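Floor Rules at Follumton: Working Around the Vacuum

The Isden demonstration guidelines have been in use on the Follumton floor since February. They cover people who record household tasks with hand-held grippers, so that robot arms can later be trained on the same tasks. The gallery on this page shows the vacuum task, which gets the most questions from new crews. The full text of the guidelines is kept with the Garnex task sheets at the front desk.

Most of the rules deal with the floor. Cables are the main concern - a vacuum has its own cord, the grippers may have theirs, and a power strip adds one more. The guidelines ask crews to settle where each cable will run before the first take and to leave it there until the last one.
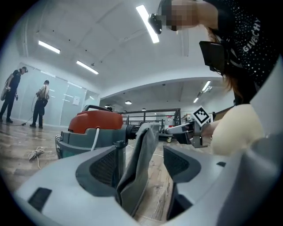 Rule 6 covers shared space. When more than one person is working in the same area, each operator keeps an arm's length from the next, and anyone crossing the floor says so out loud first. A headset does not excuse anyone from answering. If an operator doesn't hear a reply, the take stops and is marked as stopped on the sheet. Stopped takes are kept and are not held against the operator.

Cloths are handled with the fingertip pads only. The cloth task and the vacuum task may share a floor, but each has its own sheet, and the sheet has to name every object within reach. Ferri, the labeling tool used here, rejects a sheet if an object turns up in the take and has no line of its own.

Markers get checked at the start of each block. A marker that is scratched, bent or covered by a sleeve means the pose data can't be trusted, and the block has to be recorded again. Crews should roll sleeves back or choose a grip that leaves the printed faces clear. 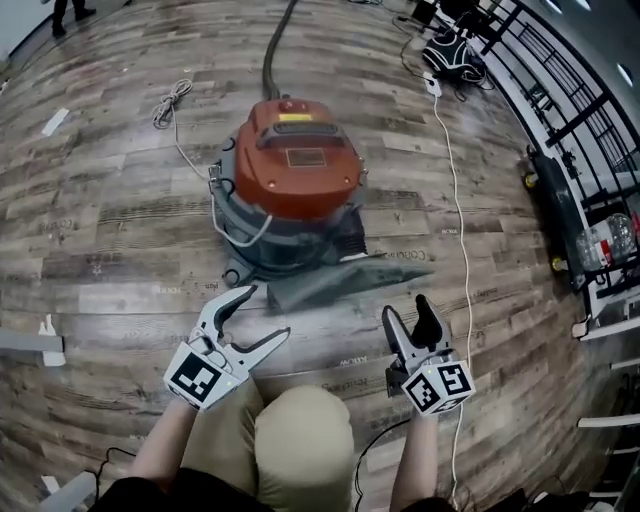
One reader wrote in that the marker check takes too long when blocks are short, and asked for it to be done once per shift instead. On her crew it had caught 2 bad markers out of 107 checks, and she didn't think that was worth the time. The rule stays as it is for now, but the comment has been passed on for the next revision.

Seated work has its own section. An operator who works low to the floor takes a break after every 3 blocks, and the break is written down with the time. Knees and wrists are the usual complaints. A cushion or folded mat is allowed as long as it doesn't hide the grippers from the head camera.

Attachments such as nozzles and wands are moved with the power off at the strip. The operator should bring the gripper to the part slowly, close on it, and wait a moment before lifting or sliding. Pushing a stuck part with the side of a finger is not allowed - it wears the pads and gives a motion that the arm shouldn't copy.

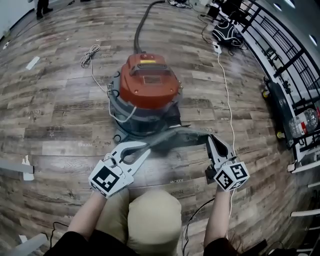 Can an operator fix a mistake in the middle of a take?

Small corrections are fine and should be left in, including a second try at a grip. If a bare hand has to touch the object, end the take and start a new one.

Crews at other sites may use these rules with their own task sheets. Changes to the cable and marker rules should be sent to Follumton before they are put into use.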